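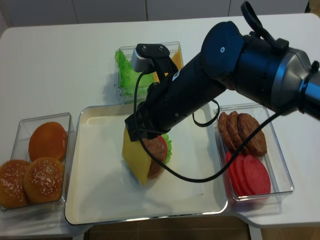 A robot arm with a wrist camera above its gripper.

KORNDALE, 30th January -- Seagrass beds growing close to mussel banks recover more quickly from summer heat than beds on open sand, according to a survey of the Stornska inlet by marine biologists at the Kancombe field station.

The team took 3594 leaf samples from plots laid out at depths of up to 2 metres. Leaf growth, root starch and sulphide in the sediment were measured before and after the warm spell in August. Plots near mussels kept 98 per cent of their shoots. Losses on open sand were heavier and varied widely with depth.

Lead author Afroza Sivakumar attributes the difference to lower sulphide levels around the roots, where a small burrowing clam was also more common. The clam carries bacteria in its gills that break sulphide down.

"We can show that the two go together, but the cause still has to be tested in tanks," she said.

Iresha Samarakoon, who ran the sediment analysis, said grain size had been ruled out as an explanation at all but the deepest plots.

A second survey will cover some 600 plots in the neighbouring Gazi channel, where mussel dredging ended earlier and the water is more turbid.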